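Prusine launches Ura, a wrist camera kit for small robot arms

December 24, 2020

Hello from all of us at Prusine! I'm Teresa Scanlon, I look after product here, and I'm very pleased to say that Ura is on sale from this morning, on our own site and through our distributor Kirent.

Ura is a bolt-on kit that puts a small camera at the wrist of a robot arm, so you get the gripper's side of things as well as the usual view from across the bench. In the box are the camera, a clamp, the cable, a printed guide and a year's licence for Koyama, our recording software (the licence used to be sold separately and people told us, loudly, that they didn't like that). The kit costs £489 before VAT and fits 13 arms at launch. The full list is on the product page.

We began trials in June with four workshops, and Yara Khasawneh, who wrote most of Koyama, spent far too many evenings on the phone to them. I'm so grateful to her! The playback screen is much better for it. You can step through a recording one picture at a time, tag anything you want to come back to, and save the lot alongside the arm's own joint readings.

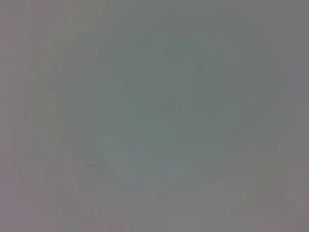 Can I fit Ura myself?

Most people do, with the hex key in the box and the printed guide open beside them. If you'd sooner have help, Kirent will fit it for you and run through the software on the same visit.

Yara has also redone the tagging, so your labels can be shared between machines and you needn't type them in again on every one. That was the request we heard most often in the trials, and I use it daily now.

Orders placed before the new year get an extra clamp free, handy if you move the camera between two arms as I do. Delivery takes up to 10 working days, and schools and colleges can ask us for a loan kit first.

For prices outside the UK, or to arrange a demo over video, write to Teresa Scanlon at the Prusine press desk. I'm back at my desk after the bank holiday and will answer everyone.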